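A few of you asked what I've been doing since April, when I went a bit quiet on here. The short answer is cloth. The long answer is a thread, so put the kettle on.

I look after the perception and grasp planning side of a small project called Skaver. The job sounds tiny when I say it at family dinners: look at a bit of fabric on a table, decide where to take hold of it, pick it up, lay it flat. I have been on it longer than I'd like to admit.

Solid things spoil you. A mug is the same shape today as it was yesterday, so you can learn the mug, find the mug, and plan a path to the handle. A cloth gets a new shape every time anyone so much as breathes on it, and there is no handle.

Our first planner, which we called Kurari (all our modules get odd names, sorry), did the sensible thing. It found the outline of the cloth, looked for corners in the outline, and went for the sharpest one. It was lovely on plain tea towels. I was very proud of it and showed everybody.

Then we gave it patterned fabric and it fell to bits! The segmentation was trained mostly on plain colours, so every strong edge in a print looked to it like the edge of the cloth. Fruit prints were the worst, all those nice clean rings. It would plan a very confident pinch on the middle of a lemon slice, with nothing there to pinch but flat cotton.

The other trouble was the table. Pale wood with a bit of a shine on it gives you a bright patch wherever the light bounces, and the grain makes long curvy lines that look an awful lot like creases if you're a network that has mostly seen grey desks. We had grasps proposed on bare table. More than one, on a bad day.

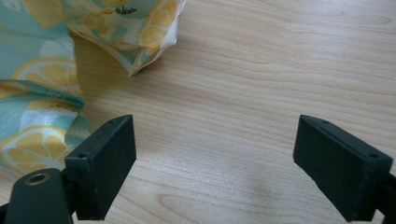
So we started again on the data. We had 2,000 demonstrations to begin with and they were all a bit too tidy, same light, same few cloths, always laid out kindly in the middle. I went through and threw out the ones that were near copies of each other, which hurt, and we built back up to 3,000 with crumpled starts, busy prints and the cloth shoved off to one side.

What I wanted most was views where the fabric is well away from the space between the fingers. The old policy had picked up the habit of closing as soon as it saw cloth anywhere at all. It had hardly ever been shown the part where you have to travel first, poor thing, so of course it didn't know.

The labelling changed too. We stopped marking corners. Now we mark folds that stand up off the table, with a direction for each one, and leave the rest alone. A raised fold is something two fingers can get either side of. A corner lying flat might be a perfect corner and still be hopeless to pick up.

Shadows turned out to be a help here, which pleased me more than it should have. A fold that lifts a little often throws a soft dark patch on the wood beside it. With one wrist camera and no depth sensor that's a cheap hint about height, and I'd spent ages augmenting it away with random brightness changes. I've toned those right down.

For the viewer I moved everything over to Claeys, our in-house replay tool. You can scrub through a demonstration and see the predicted fold lines drawn over the view, with the gripper opening plotted underneath. I know, a plotting tool, thrilling stuff - but I found 4 bugs in my first afternoon with it, and 2 of them were timestamps being off between the camera stream and the finger width.

If you take one thing from this thread, please check your timestamps. Even a small lag means the policy learns to close a touch late, and you'll spend weeks blaming the network like I did.

Next up is regrasping, so letting go and having another try when the first pinch only catches a single layer. I have a rough version running in Suvimard, our simulator, where the cloth behaves like slightly damp cardboard, so I'm not getting excited yet.

Happy to talk about fold labels with anyone doing similar work, and I'd love to hear how you handle very thin fabric, as ours still slides about more than the planner expects. Replies may be slow, I've got a training run going and I keep wandering off to look at the loss curve.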